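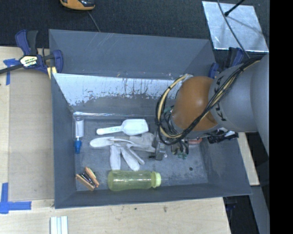

Ticket: Testimonies cutting out on the listening page
Opened by: Rafferty Holloway, Skollitholm Chapel
Assigned to: Nassoro Rotich, Okier support
Product: Okier Sermons and Stories
Status: Open, waiting on customer

Original message

Hello, me again, sorry! We've been putting our members' spoken testimonies up on the listening page (the long interviews where people talk about how they came to faith, who helped them through a bad patch and so on) and the longer ones stop dead. You're listening away quite happily and at 50 minutes it goes silent. The little bar carries on moving, so you think it's a thoughtful pause. I sat through a good while of one before I twigged.

The Sunday sermons are fine, but then our minister never goes past the half hour. All the testimonies came in through the bulk upload in December, and the whole archive now stands at 3,114 recordings if you count the old cassette transfers. I haven't touched any settings that I know of.

Could somebody have a look? One of them is a lady's account of losing her husband and what the elders did for her that winter, and the part her family most wants to hear is right at the end.

Rafferty

Update 1, Rafferty

Nassoro asked me to try a different browser and then my phone. Did both. Same place, same silence. I also downloaded the file off the page and played it on the laptop with the wifi off, and that stopped at the same point too, so I think we can let our broadband off the hook for once.

Then I dug out my own copy from the Mendes recorder and it plays right to the end, closing prayer and all. So the recording is good and the one on the site isn't.

Update 2, Nassoro

Thanks Rafferty, very useful. Please delete one affected testimony, upload it again on its own through the normal Add Recording page, and tell me what length it shows. Make a note of the title and speaker first, as those go when you delete.

Update 3, Rafferty

Done, and it's worked! Full length showing, and I listened to the last ten minutes with a cup of tea. I did forget to write down the speaker's name before deleting, but I know her perfectly well so no harm done.

I tried 3 more the same way. Two came up whole. The third is still short, and it's the one in two parts that was joined together in Skanden by whoever had this job before me. The join is right where it goes quiet, so I wonder if that's a separate problem altogether?

Update 4, Nassoro

I think it is. The bulk upload was trimming long files on our side and I've passed that to the developers. For the joined one, please send me both original parts if you still have them. No need to redo the rest by hand yet, I'd like to try a repair from here first.

Update 5, Rafferty

Part one attached. Part two is on a disc in the vestry cupboard and I can't get in until Thursday, as the key is with the flower ladies.

One more question while you're here - if you do the repair, will it mess up the order? I've got 6 of them set out as a series for the evening group, and it took me ages to drag them into place. I'd rather do those by hand if there's any risk.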